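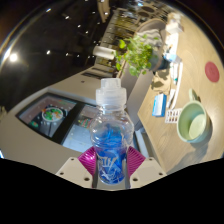
Questions people ask me about the Nevemside walking tours

I run small guided walks in and around Nevemside, mostly along the river and up through the old mill streets, and I get a lot of the same emails. So I finally put my answers in one place. If yours isn't covered, write to me and I'll probably add it.

How long is the walk?

It depends which one you booked. The River Walk is a couple of hours at a very gentle pace, with plenty of stopping while I talk too much about ducks and drainage. The Fondmont Loop is longer and takes almost 4 hours, including a sit-down halfway. If you have a train to catch afterward, tell me at the start and I'll keep an eye on the time.

How hard is it?

The River Walk is flat and paved nearly all the way. There's one stretch behind the old dye works where the path turns to gravel, and it gets puddly after rain. The Fondmont Loop has a real hill in it. I'm not fast on hills myself, so we go up in stages and pretend to be admiring the view (the view is good, to be fair). If you can manage a few flights of stairs with a rest between them, you'll be fine.

What should I bring?

Water, please! There's a fountain at the start by the footbridge, but after that you won't find another until we get back, and people always underestimate how thirsty they get from just strolling and chatting. Any bottle will do. A hat in summer, a layer you can take off, and shoes you've already worn at least a few times. Every season I meet someone in brand-new boots and I spend the whole hill worrying about their heels.

A bit of cash is handy as well. The bakery at the halfway point of the Fondmont Loop takes cards on most days and then some days it doesn't.

Do you stop for food?

On the River Walk, no. On the Fondmont Loop, yes – we stop at the Hourani bakery, where you can buy your own lunch or sit on the wall outside with whatever you brought. They don't mind. Get the spinach pie if there's any left. I can't reserve food for the group, I've tried, and it ended with a bag of cold pies and me eating them for a week.

Are there bathrooms?

There's one near the meeting point and one at the bakery, for customers. On the River Walk, that means you should go before we set off.

How big are the groups?

I cap them at 20, and I usually get fewer. When it's a full group I use a little clip-on speaker so the people in back can hear. I used to just shout, and I'd have no voice left by dinner.

Can I bring my kids?

Sure. Kids under 4 come free, and I've had babies in carriers snooze through the entire history of the canal. Strollers are OK on the River Walk if they have decent wheels, but they're miserable on the Loop and I'd leave yours at home. School-age kids tend to like the mill part best, especially the story about the flooded cellar, so I save that for when they start to flag.

Can I bring my dog?

Yes on the River Walk, on a leash. No on the Fondmont Loop, I'm afraid. We cross a pasture with sheep in it, and the farmer lets us through on the understanding that we come without dogs. Service dogs are a different matter, so get in touch and I'll walk you around by the lane.

What happens if it rains?

We go. Drizzle is perfectly normal around here and the mill streets look their best in it, all that dark brick. I only cancel for thunderstorms, high wind, or when the river is over the lower path. If I cancel, I send everybody a message by 7 in the morning and you get to choose between your money back and another date. If it's just wet and you decide you'd like to stay in bed, I can't refund that, but I'll move you to another walk once.

Where do we meet?

At the footbridge, on the town side. Please look at the map link in your booking message, because there are 2 footbridges and the other one is a good ten minutes away. I wear a yellow jacket. If you're running late, call me and keep calling, I'm slow to hear my phone. I wait a few minutes past the start and then we really do have to get moving.

Is there parking?

There's a paid lot behind the library and free street parking if you're willing to hunt for it up past the church. On market mornings the lot fills early. The train is easier if it works for you. The station is a short walk from the bridge, downhill.

How do I book?

Through the calendar on this site. It runs on a booking service called Trukura, so your confirmation will come from them and the name may look strange in your inbox. Check your spam folder before you write to me. It's in there more often than you'd think.

Can I just show up?

You can try. If there's room, I'm happy to have you, and you can pay me on the spot. In July and August there often isn't room, especially on the Loop, and I feel awful sending people away after they've walked down from the station.

Do you do private walks?

Yes, and I love them. I've done birthdays, a retirement, a family reunion with three generations who could not agree on a walking speed, and one very sweet marriage proposal that I knew about ahead of time and nearly ruined by crying. Private walks cost a flat rate for the group, and we can start when you like as long as it's light out. Tell me what you're into – old factories, birds, ghost stories, who lived where – and I'll bend the route to fit.

Do you do school groups?

In spring and fall, yes. I ask that the school send enough adults to have one at the front, one at the back, and a couple floating. I have a shorter route for the younger ones that skips the road crossing by the lock.

Is the walk accessible?

Partly, and I'd like to give you a straight answer here so you don't waste a trip. The River Walk works for most wheelchairs as far as the dye works. After that the gravel is loose, and there's a gate that's narrower than it should be. I've been writing to the council about that gate for years. What I can do is run a there-and-back version that turns around before the gravel, and you still get the bridge, the weir, and most of the mills. It has to be arranged ahead, so drop me a line. The Loop has two stiles and steep ground, and I haven't found a good way around those yet.

Will I see a kingfisher?

Maybe! I see one on perhaps half of my early walks and hardly ever in the afternoon. Herons are a much safer bet. If birds are your main reason for coming, book the first walk of the day, wear something dull, and stay near the front with me.

Can I take photos?

Of course. The only place I ask you not to is along the row of cottages by the lock, where people are trying to eat their breakfast in peace. Their front windows are right on the path.

Are you a real historian?

No. I was a bookkeeper for most of my working life and I started reading about the mills after I found a box of old wage slips at a yard sale. I've spent a lot of hours in the county archive since then and I try to tell you when something is documented and when it's just a story that gets passed around. If you know better than I do about something, please speak up. A man on last summer's Loop corrected me about the waterwheel and he was right, and I've told it his way ever since.

Should I tip?

You don't have to. If you want to do something nice, buy an extra pie at the bakery.

Do you sell gift certificates?

Yes, they're at the bottom of the booking page. They're good for a year, and I'm pretty relaxed if yours is a few weeks out of date.

Do you run in winter?

The River Walk keeps going through the winter with fewer dates, mostly late morning so we get what sun there is. The Loop stops when the hill gets slick and starts up again once the pasture dries out, usually in April. Dates go up on the calendar as soon as I know them.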